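Taller de cerámica Radcombe
Acta de la reunión mensual

Tiempo de lectura: 3 min
Imprimir | Enviar por correo electrónico
Compartido 4 veces | 0 comentarios

20 de enero de 2025. Empezamos con diez minutos de retraso, la sala de arriba estaba cerrada. Acta anterior aprobada sin cambios.

1. Horno grande

Sigue fallando el termopar. En la última cocción alta la curva se quedó parada en 1273 grados y hubo que apagar a mano. Las piezas de abajo bien, las de la balda superior con el esmalte corrido. Se pide presupuesto a Conitz, que ya hizo la revisión anterior. Mientras tanto solo bizcocho en ese horno. La alta, en el pequeño, por turnos, hoja de reservas en la puerta.

Alguien pregunta si se devuelve la tasa de cocción a los afectados. Sí, a quien lo pida por escrito antes de fin de mes.

2. Barro

Quedan 70 kilos de gres blanco y casi nada de refractario. Propuesta: pasar el pedido a Virkinis, que sirve por palé y sale mejor de precio. En contra: el chamotado que mandan es más grueso y en el torno se nota mucho. Discusión larga. Se acuerda pedir una muestra y probarla en las clases del jueves antes de decidir. El porcelánico se queda con el proveedor de siempre.

Recordatorio: los recortes al cubo de su color. Volvió a aparecer barro rojo en el cubo blanco y hubo que tirarlo entero.

3. Exposición de mayo

Confirmada la sala Kavanagh. Vajilla y piezas utilitarias, nada de escultura este año (cinco votos a favor, dos en contra). Máximo tres obras por socio. El alquiler son 300 euros, seguro aparte. Las peanas las pone la sala, los carteles nosotros.

Falta texto para el folleto. Se quiere una página sobre la loza de mesa de posguerra y su influencia en lo que se hace ahora en el taller; hay un borrador pero es demasiado largo, se recorta y se manda por correo a todos.

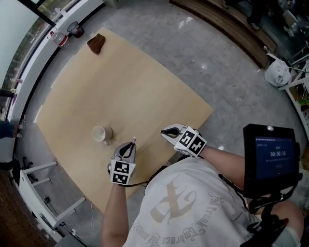 Taza blanca sobre cartón.

Transporte: cada uno embala lo suyo y lo etiqueta con nombre, título y precio. Sin etiqueta no se recoge. Las asas, con doble vuelta de papel, que el año pasado llegaron dos rotas. La furgoneta está por confimar.

Comisión de la sala sobre ventas: todavía sin cerrar. Se contesta en la proxima reunión.

4. Cuentas

Saldo a favor de 258 euros una vez pagada la luz. Poco margen si hay que cambiar el termopar y el controlador a la vez. Se habla de subir la cuota, sin acuerdo. Se deja para cuando llegue el presupuesto de Conitz.

5. Ruegos y preguntas

- El torno tres vibra. Revisar la correa.
- Faltan esponjas y dos alambres de corte.
- Se pide abrir los sábados por la tarde. Depende de encontrar quien tenga llave, queda pendiente.
- Estantería de piezas olvidadas: lo que siga ahí a final de mes se recicla o va al mercadillo.
- Pruebas de esmalte: apuntar la receta en el cuaderno, con fecha y cono. Hay teselas sin número que no sirven para nada.

Se levanta la sesión a las 20:40. Próxima reunión sin fecha, se avisará en el tablón.

Imprimir | Enviar por correo electrónico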